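蓝色到底是什么?
给爱追问的人看的颜色说明
文:梅尼尔·卢埃林(Meinir Llewellyn)

有些东西一眼看去就是蓝的,比如一块大大的、光滑的、有点磨旧的蓝色表面。可是“它是蓝的”这句话,究竟在说什么? 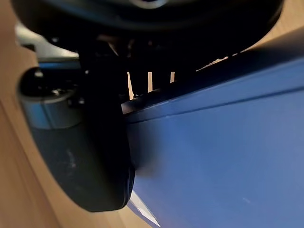 一、先别急着相信“颜色在东西里面”

大人常说:“天是蓝的,草是绿的,番茄是红的。”说得好像颜色是一种装在东西里的馅儿,切开就能看见。我小时候也这么想,后来越想越不放心。

你可以自己试一试。晚上拿一件蓝毛衣进房间,把灯关掉,窗帘拉严,等一会儿再看。毛衣还在你手里,摸起来还是软软的,蓝色呢?看不到了。毛衣没有变,少掉的是光。

所以第一个要怀疑的说法就是:“东西自己带着颜色,跟光没关系。”它至少说漏了一大半。

二、白光里藏着什么

太阳光看上去没什么颜色,我们就叫它白光。如果让一束阳光穿过三棱镜,墙上会出现一条彩带,从红到紫,一种颜色慢慢滑进另一种颜色。雨后的彩虹也差不多,只不过干活的换成了许许多多小水滴。

有人会说:“也许是玻璃给光染了色呢?”问得好,很久以前就有人这样怀疑。检查的办法是再放一块棱镜,把彩带重新合到一起。如果颜色是玻璃染上去的,再穿一次玻璃,应该染得更厉害才对。结果合起来又成了白光。看来这些颜色本来就混在白光里,玻璃只是把它们分开。

光可以看成一种波,不同颜色的光,波的长短不一样。红光的波比较长,蓝光和紫光的波比较短。当然,光走路的时候并没有红红绿绿的样子,要等它进了你的眼睛,大脑才告诉你“这是红”“那是蓝”。

三、蓝油漆在干什么

一罐蓝油漆里有很细很细的粉末,叫颜料。白光照上来,颜料会把红光、黄光之类的吞掉一大部分,把蓝光弹回来得多一些。弹回来的光跑进眼睛,你就说:“蓝的!”

这么说来,你看到的蓝,是油漆没有吞下去的那部分光。

那要是照上去的光里根本没有蓝光呢?找一张蓝纸,再找一支只发红光的小灯(自行车尾灯就行),在很暗的房间里照一照。蓝纸会变得很暗,接近黑色。我第一次做的时候纸看着发紫,后来发现是走廊的灯从门缝漏了进来。所以如果你的结果和书上写的不一样,先别怪书,也先别怪自己,去看看门缝。

顺便说一句,塑料和油漆有一点不同。油漆只涂在外面,划深了会露出底下的颜色;很多塑料在做成形状以前就把颜料搅了进去,划一道,里面还是差不多的颜色。光看表面,有时真分不出来。谁要是看一眼就拍着胸脯说“肯定是油漆”,你可以问他是怎么知道的。

四、旧东西为什么会褪色

放在窗边的书,书脊常常比封面淡。许多人说:“颜色被太阳吃掉了。”这话挺好玩,可是太阳没有嘴。

阳光里有一种我们看不见的光,叫紫外线,它的劲头比较大,能把一些颜料的分子拆坏。分子坏了,就不再像以前那样吞光,颜色于是变淡。不同的颜料结实程度不同,有的晒一个夏天就不行了,有的能撑很多年。

磨旧又是另一回事。一块光滑的表面用久了,会多出许多细小的划痕。光碰到划痕,会朝四面八方乱弹,那里看起来就发白、发灰。颜料也许还好好的,只是表面不平了。往这样的地方抹一点水,颜色常常会变深一些,等水干了又变回去。要是颜料真的没了,抹水也救不回来多少。

五、天上没有蓝油漆

天空的蓝,有一个流传很广的解释:“因为天空映出了大海的颜色。”请用你的怀疑精神对付它。住在离海很远很远的地方的人,头顶上的天难道就不蓝吗?站在沙漠中间抬头看看,也是蓝的。这个解释不合格。

真正的原因在空气里。空气由很小的分子组成,阳光穿过的时候,会被它们撞得散开。波短的蓝光比波长的红光散得厉害得多,于是从天空的各个方向都有蓝光跑进你的眼睛。

爱追问的人马上会说:“紫光的波更短,为什么天不是紫的?”我很喜欢这个问题,因为好多大人答不上来。答案有两部分:阳光里的紫光本来就少一些,而且我们的眼睛看紫光也没有看蓝光那么灵。两样加在一起,我们就看到了蓝天。

傍晚太阳很低,阳光要斜着穿过更厚的空气,蓝光一路上散掉了很多,剩下的多半是橙色和红色的光,所以晚霞是红的。

六、蝴蝶翅膀上的把戏

有些蝴蝶蓝得发亮,你大概会猜它们翅膀里有很厉害的蓝颜料。大多数时候猜错了。把那样的翅膀放到显微镜下,能看到一层一层极小的结构,就像非常小的屋顶瓦片。光在这些小层之间弹来弹去,有的颜色互相抵消,蓝色却互相加强。

这叫结构色。换个角度看,颜色会跟着变,有时蓝得更深,有时变得发绿。肥皂泡上的彩色,也是靠很薄的一层东西变出来的。

许多鸟的蓝羽毛也是结构色。把一根蓝羽毛举起来,让光从背后照过来,蓝色往往就不见了,变成灰褐色。换成一块透光的蓝色塑料片,从背后照还是蓝的。捡到蓝羽毛的话可以自己比较,看完记得洗手。

七、你的蓝和我的蓝一样吗

德温文·塞缪尔(Dwynwen Samuel)在普利斯塔顿小学教美术。有一年十二月,她在桌上摆开一套“布雷尔塔德”色纸,请班上16个孩子把从绿到蓝的纸条排成一排,再各自用铅笔画一道线:从哪里开始算蓝色?

孩子们的线没有画在同一个地方。有两个孩子为一条青绿色的纸吵了起来,都觉得对方眼睛有毛病。

其实他们的眼睛可能都很好。颜色是一点一点变过去的,中间没有墙,名字却是人起的。有的语言把深蓝和浅蓝看成两种颜色,各有各的名字;有的语言用同一个词来叫蓝和绿。汉语里的“青”就很有意思:青草的青是绿,青天的青是蓝,青丝的青指的是黑头发。

也有一些人的眼睛和多数人不太一样,比较难分清红和绿,这叫色觉异常。他们看蓝色通常没有困难。只凭“我看见的就是这样”,没法证明别人看见的也一样。

那么,你心里的那种蓝,和我心里的那种蓝,感觉上是不是完全相同?这个问题我回答不了。仪器可以量出光波的长短,可以看出我们是不是都能分开两张很像的纸,但它还不能钻进你的感觉里看一看。要是有人告诉你他早就知道答案,请他讲讲证据。

八、四句可以拿去怀疑的话

“蓝色的东西都比较凉。”
蓝色让人想到水和冰,所以人们叫它冷色。可是蓝杯子里照样能装滚烫的茶。煤气灶上的蓝火苗更是烫得很,千万别伸手。

“血管是蓝的,所以里面的血也是蓝的。”
人的血一直是红的,有时鲜红,有时暗红。手腕上的血管看着发蓝,和光穿过皮肤再弹回来的方式有关。

“海水是蓝的,全是因为天空倒影。”
倒影有一点功劳。不过水自己也会吞掉一些红光,水很深的时候就显出蓝来。一杯水太浅,吞掉的太少,所以看着是透明的。

“黑色就是什么光都没有。”
差一点点。黑布也会弹回少量的光,所以在亮处你还能看见黑布上的褶皱。

九、回家可以做的事

挑一样蓝色的东西,早上在窗边看一次,中午看一次,天快黑时再看一次,晚上到黄色的灯下看最后一次。每次都用彩铅把看到的蓝涂在纸上,旁边写清楚是什么光。涂下一次以前,把前面涂的盖住,不然你会不知不觉照着抄。

涂完摆在一起看看。要是四块颜色一模一样,也老老实实记下来,然后想一想:是颜色真的没变,还是你的大脑早就认定“它是蓝的”,懒得再看了?大脑很会干这种事。下一次可以用一张厚纸剪个小洞,只从洞里看那块颜色,别让自己看出它是什么东西,再涂一遍。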